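Warum ich nichts mehr wegwerfe, bevor Februar ist

Meine Schwester schenkt mir seit Jahren Aufräumbücher. Das letzte kam zum Geburtstag, mit Schleife, und ich habe es auch gelesen (na gut, bis Seite 14). Man soll jedes Ding in die Hand nehmen und sich fragen, ob man es im letzten Jahr gebraucht hat. Falls nein: raus damit. Klingt vernünftig, und ich habe das einen Winter lang wirklich durchgezogen, Küche, Flur, Keller, alles!

Im Frühling stand ich dann im Baumarkt und kaufte genau die Dinge nach, die ich kurz davor zum Wertstoffhof gefahren hatte. Dübel, Schnur, eine Rolle Kreppband. So ein Kleinkram kostet ja einzeln kaum etwas, aber an der Kasse wird mir bei der Summe trotzdem jedes Mal anders. 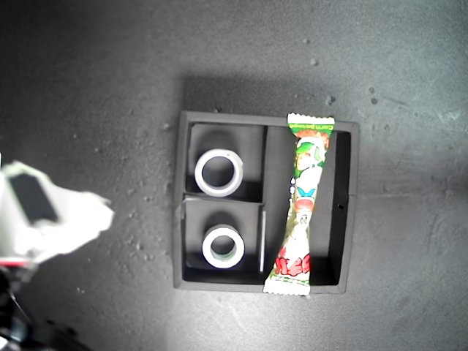 Mein Nachbar Bjarke Hjaltested ist das komplette Gegenteil der Aufräumbücher. Der hat in seiner Werkstatt 6 Schubladen, die er »die Vielleichts« nennt, und wenn bei uns im Haus etwas klemmt, klingelt man bei ihm. Neulich brauchte ich eine Feder für den Briefkasten. Er zog die zweite Schublade auf, brummte ein bisschen, und ich hatte eine Feder. Passte nicht ganz, hält aber bis heute.

Jetzt höre ich schon den Einwand: Dann wohnt man irgendwann zwischen Kartons! Stimmt, die Gefahr sehe ich auch, mein Onkel hatte ein Gästezimmer, in dem seit den Achtzigern kein Gast mehr lag. Ich rede hier von kleinen Sachen, von dem, was in einen Schuhkarton passt. Und dann gibt es noch die Dinge, die überhaupt keinen Zweck haben und die man einfach gern anschaut, bunte Dosen zum Beispiel, Eintrittskarten, albernes Kinderzeug. In den Ratgebern gelten die als Gefühlsballast. Was für ein Wort! 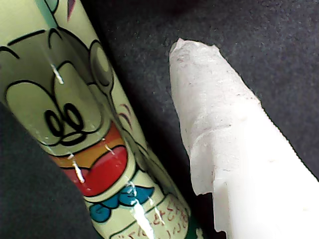

Seit diesem Winter mache ich es so: Was mir überflüssig vorkommt, wandert in eine Kiste, und die bleibt bis Februar zu. Erst dann wird entschieden. Zwei Kisten sind es gerade, und aus der einen habe ich schon wieder den Korkenzieher geholt, den ich im November für völlig entbehrlich hielt. Meine Schwester findet das inkonsequent. Sie hat übrigens neulich gefragt, ob ich noch eine Springform übrig hätte, ihre sei beim Ausmisten weggekommen. Sie kann meine haben, die liegt in Kiste zwei.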